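Normunds Petrauskas
Sunday, September 1, 2019

1/ Spent the morning on the sorting bin again. A few people asked how I handle the loose stuff that belongs to no drawer, so this is the long version. It concerns one bin, one table and a lot of small objects.

2/ Rule one: everything homeless goes in the bin. Pens, tape, lids, spare hardware, sunglasses. No exceptions for things I "just need for a minute."

3/ The bin has to be open on top and big enough that items sit side by side on the floor. A deep narrow box gives you layers, and the bottom layer becomes permanent.

4/ Sloped walls help. Small parts slide down to the floor and stay in view. With straight walls they stand up in the corners and you find them in November.

5/ I tried a fabric basket from Arau first. Light, folds flat, useless for this. The bottom sags and everything rolls to the middle – you end up sorting a pile.

6/ Labels: I use one word per item and a drawer number. The sheet is at 423 lines now. It started at 42, back when I thought "misc" was a valid category.

7/ "Misc" is banned. So are "other" and "office." If a thing can't be named in one or two words, I haven't looked at it long enough.

8/ Tape gets its own line on the sheet and is filed with its dispenser. Separating the roll from the dispenser saves no space and costs you the end of the tape.

9/ Cups go back to the kitchen shelf, unless they hold pens. A cup that holds pens is a pen holder and is listed as such. Rozīte disagrees and keeps taking them back.

10/ Sunglasses: temples folded, in a case, top drawer. Never loose with metal parts. I have one pair from Skiltavard with a scratch straight across the left lens, and I know how it got there.

11/ Clamps and brackets are sorted by shape first, size second. Size first sounds logical and is slower. You can see shape from a standing position.

12/ Mixed set on the bin floor, tape to the right of the sunglasses:
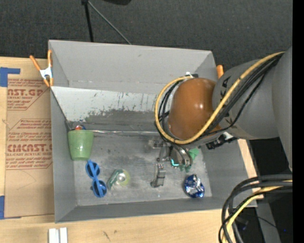 Green cup, blue sunglasses, tape in its dispenser, metal clamp-like piece. Coating on the slope is well scuffed.

13/ On the scuffs: I don't repaint. A worn panel still holds objects, and fresh paint comes off on anything with a metal edge.

14/ The worn floor is a different matter. Gray metal parts are hard to pick out against gray smears, so I take those out first while I'm still paying attention. Green and blue plastic can wait.

15/ Small shiny items in corners are the ones most often missed. Check behind anything tall before you call the bin done.

16/ Someone asked about the Visideck drawer inserts. The 300 mm ones fit my cabinet with a little play at the back. I shimmed them with cardboard and haven't touched them in months.

17/ Total on the sheet if you add up quantities: 1378. Most of that is screws. Next thread will be screws.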